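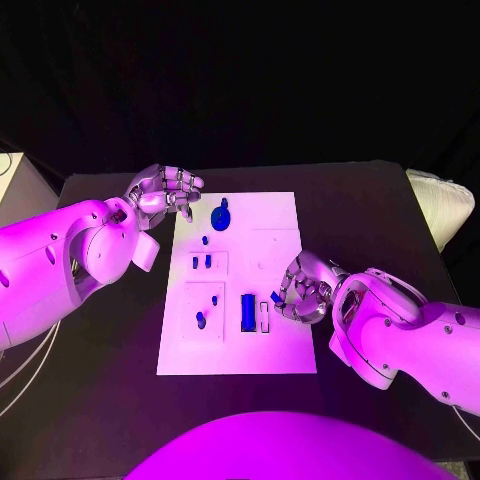 How loose should a peg be in its hole on a placement board?

Loose enough to drop in under its own weight when held upright, and tight enough that it does not lean visibly once seated. If you have to push, open up the hole before you touch the peg.

I am putting that at the top so it stops being asked in every second post. The rest of this thread is for layout, wear and storage of the small-part boards. Mine is a white board with blue parts, used on a dark table with the long side running away from the operator.
- lengebretsen (Linnea Engebretsen)

plusach_bench wrote:
Agree on the drop test, disagree on the order. Pegs are cheap to replace and holes are not. I reduce the peg first. A hole that has been opened twice is never round again, and then every new peg in the batch leans in it.

lengebretsen wrote:
If you have one board, fair. We make boards from the same drawing and the holes come out undersize on all of them, so correcting the drawing fixes the whole run. Reducing pegs by hand gives you a drawer of pegs in slightly different diameters with no marking on them. I inherited a drawer like that from the Solberg job and ended up gauging 1,104 pegs. I kept 900.
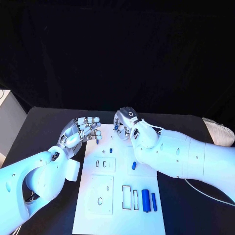 The rejects were mostly undersize at one end, so they passed the drop test when they went in thin end first and jammed when they were turned over. Check both ends.

ustach_w wrote:
Wendy Pilkington here, I look after the boards at Ustach. Two notes from our wear log.

Lead-in matters more than clearance. A small chamfer on the hole saved us more failed placements than any change in diameter. We get to 4,000 insertions before a hole needs attention. Without the chamfer the rim starts to lift long before that.

Second, keep blue on white. We tried gray parts on a white board one October and the placement errors went up under colored light. With blue you still get a dark shape against a pale one.

cliltetti71 wrote:
Does the chamfer not hide a bad hole? The peg finds its way in and you never learn that the position is off.

ustach_w wrote:
It hides small position errors, yes. We check position separately with a pin gauge, before the board goes out.
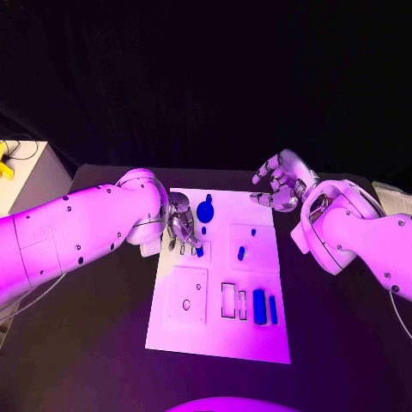

Where should the smallest pegs start on the board?

Put them on open surface with a finger's width clear on every side, away from slots and raised plates. A small peg next to an edge gets knocked over when the neighboring part is picked up.

plusach_bench wrote:
I would put them in a shallow starting recess instead. A short peg standing free goes over if somebody leans on the table.

lengebretsen wrote:
A recess changes the task. You are then pulling the peg out of a hole before putting it in another one, and the grip ends up higher on the peg. For practice in picking up a free-standing part I want it free-standing. For anything on a shaky table, use your recess.

The round part with the knob is a different matter. It is wide and sits flat, so it can go near the top edge.

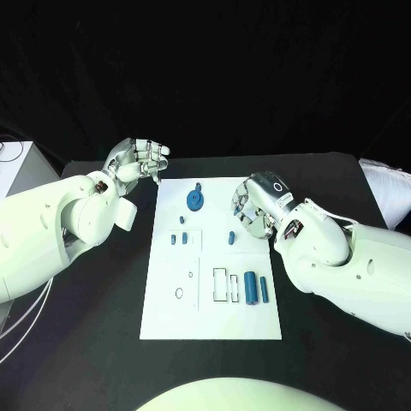 Leave enough room to get fingertips around the rim. People tend to lift it by the knob, and that puts all the load on the thinnest section. Ours broke there at cycle 71 of the first trial. The redraw has a fillet at the base of the knob and no breakage so far.

cliltetti71 wrote:
What radius on the fillet?

lengebretsen wrote:
Half the knob diameter. It does not interfere with anything seated next to it.

plusach_bench wrote:
Still reducing pegs first, for the record. Will try the chamfer on the spare board and post the gauge readings.

ustach_w wrote:
Post the rim condition too, before and after. The diameter alone will not show the lifting.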